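4.2 Swapping the hands: what changed at the board

With the arms and the controller settled, we moved on to the part of the study I had been looking forward to, which was trying different hands on the same pair of arms. We had two candidates. The Orkeo is a plain two-jaw gripper with soft pads, and the Melusen is a hand with proper fingers and a thumb. My bet, made out loud in February and remembered by everyone in the lab, was that the Orkeo would win on small parts and the Melusen would look nice in the video.

Both were run with the same Civdale controller, the same head camera and the same task board. I kept the grip force limit at 8 N for both, even though the Orkeo can go well past that, as I wanted a fair go at the fiddly parts and didn't fancy replacing the board every week. Each hand got 53 attempts per part, spread over several sessions so that one bad calibration couldn't spoil the lot. The controller logged joint positions at 1000 Hz, and we kept every log, including the embarrassing ones (there is a long one where the arm politely waits for a message I had forgotten to send).

The two arms have different jobs in this test. Only the right one works on the part, and the left is parked in a raised pose with the fingers curled, ready to come in if we call for a second hand. I tried parking it lower at first, but then the planner kept making the right arm take the scenic route round it. Lifting the left hand cleared that up straight away, and we left the pose alone for everything reported here.
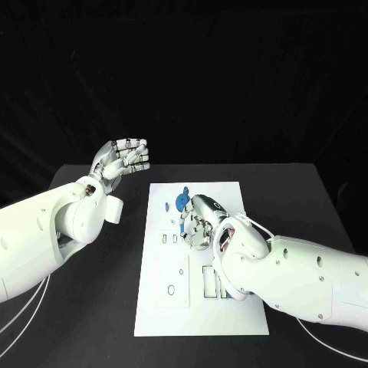 Figure 5. Melusen hands at the task board. The right hand is down beside the blue disc; the left is held up in its parked pose.

The approach is where the two designs really part company. With the Orkeo, the wrist has to line up almost exactly before the jaws go down, and if the camera estimate is out by a few millimetres you land on top of the part and push it along the board. The Melusen is much more forgiving! The fingers come down already bent, so one of them usually touches something useful and the rest can close from there. The price is that the hand covers up a good deal of what the head camera would like to see. Once the fingers are over the part, the pose estimate gets jumpy, and for the last 10 mm we simply freeze it and trust the joint readings.

I spent far too long trying to avoid that freeze. We tried tilting the wrist outwards, which gave the camera a better look but put the thumb in an awkward spot, and we tried the smoothing filter described by Baptista, which helped with the jumps and added a lag that was worse than the jumps had been. Freezing is crude, but it is at least the same crude for both hands.

Cables deserve a word too, as they cost us more time than the fingers did. The lines from the forearms run down to the table, and a wide sweep of the arm can drag them along with it. We ended up slowing the sideways moves for both hands. Cycle times in the next section include that slower setting, so please don't read them as the best either hand can do.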